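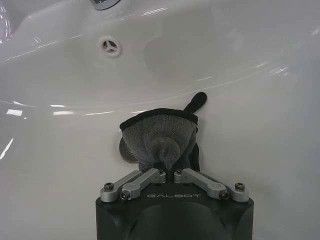

Communauté d'entraide – Services généraux et propreté
Rubrique : Organisation du travail

Nettoyage automatisé des sanitaires : quelles conséquences pour les fiches de poste ?

Posté par Pimentel

Notre établissement, qui compte 280 chambres avec salle d'eau, étudie l'introduction de robots à deux bras pour l'entretien des lavabos. La direction souhaite maintenir les effectifs et revoir la répartition des tâches à compter de juillet. Les représentants du personnel demandent quelles missions resteraient confiées aux agents et sous quelle qualification. Des établissements ont-ils déjà formalisé ce partage ? 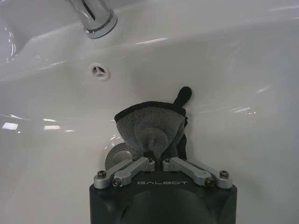
Essuyage de la vasque à la microfibre grise, près de la bonde.

2 réponses

Lurnilden
Référente propreté, site de Fisedholm

Nous avons procédé par étapes. La première a consisté à dresser la liste des gestes par zone, puis à attribuer chacun d'eux au robot, à l'agent ou aux deux. La répartition suivante a été annexée aux fiches de poste :

1. Vasque et rebord : passage du chiffon par le robot, contrôle visuel par l'agent, qui signe la feuille de passage.

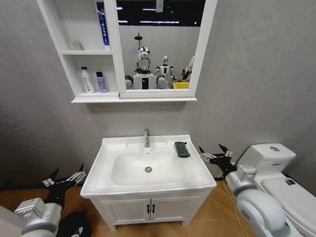 2. Meuble de toilette et étagères : rangement des flacons et fermeture des portes par l'agent. Tout dégât constaté sur le mobilier est signalé au service technique.

3. Cuvette et sol : agent uniquement.

Le changement le plus sensible concerne le rythme de travail. Les agents se penchent moins sur les lavabos, mais consacrent davantage de temps à la surveillance et à la saisie des anomalies. Cette part a d'abord été sous-évaluée. Il a fallu la reconnaître dans le temps de travail et prévoir une formation, pour laquelle 600 heures ont été inscrites au plan annuel.

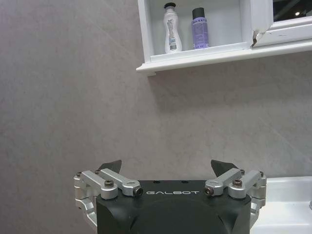 Pince ouverte devant le mur gris ; à droite, les deux flacons sur l'étagère et la porte du meuble entrouverte.

Il est recommandé de consulter les équipes avant la rédaction définitive des fiches. Chez nous, la version initiale ne précisait pas qui devait remplacer les chiffons en cours de service, et la question a occupé deux réunions.

Skallau

Même démarche ici, sans annexe. À vérifier également : la prime de polyvalence. La nôtre n'avait pas été prévue au budget.

Pimentel

Je vous remercie de ces éléments. Le modèle de répartition par zone sera soumis à nos représentants du personnel. Lurnilden, la feuille de passage est-elle conservée sur papier ou saisie directement sur tablette ?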